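The Saturday Arm
by Gifty Acheampong

Print this story | E-mail this story

So the arm stopped at 933. I know because Fikri had bet me lunch it would get to 1000 cycles, and I was already thinking about noodles.

It didn't crash or anything. It just paused over the table with its fingers pointing down, and the screen said JOINT LIMIT, then READY, which are two things I don't like seeing that close together. I yelled for Kurniawati. She came over with her sleeves down and her jaw set and went straight in with both hands.

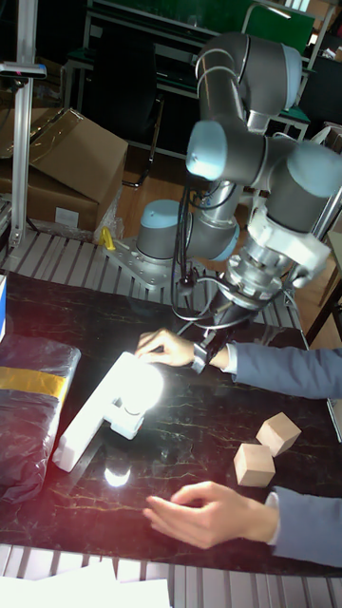 Kurniawati at the table.

"Did you hit the stop?" she asked.

"It's paused," I said.

"Gifty. Did you hit the stop?"

I had not hit the stop. I'd hit pause, and pause on the old Stavomico software means the arm waits until it feels better. I slapped the red button so hard I hurt my palm — and the fingers gave this one tiny twitch, right above her knuckles, before everything went quiet.

She took her hands back very slowly. Then she laughed, which was worse than yelling.

We spent the next 40 minutes going through the log. Line 11 was mine, a retry I'd put in back in September so I could go get coffee. It had been politely restarting the thing for weeks!
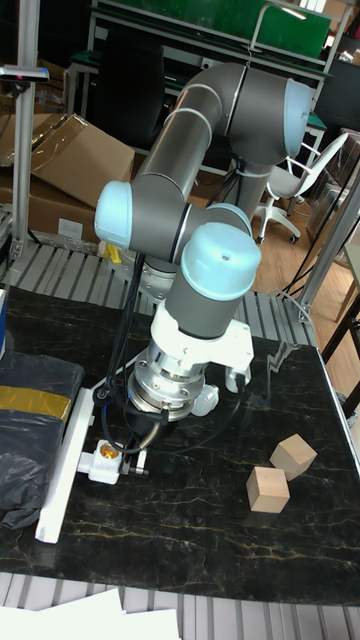
What I Told Hafiz

Everything, pretty much. He wrote it down and asked me to spell "retry." Kurniawati said she should've checked the button herself, and I said no, and we went back and forth like that until he put his pen away.

I deleted line 11 that night. Fikri still wants his lunch.

Print this story | E-mail this story

More recent fiction
Sánchez Takes the Stairs
The Lights at Astberg
Afiq Majimbun: Two Poems

This site uses cookies. By continuing to read, you agree to our cookie policy.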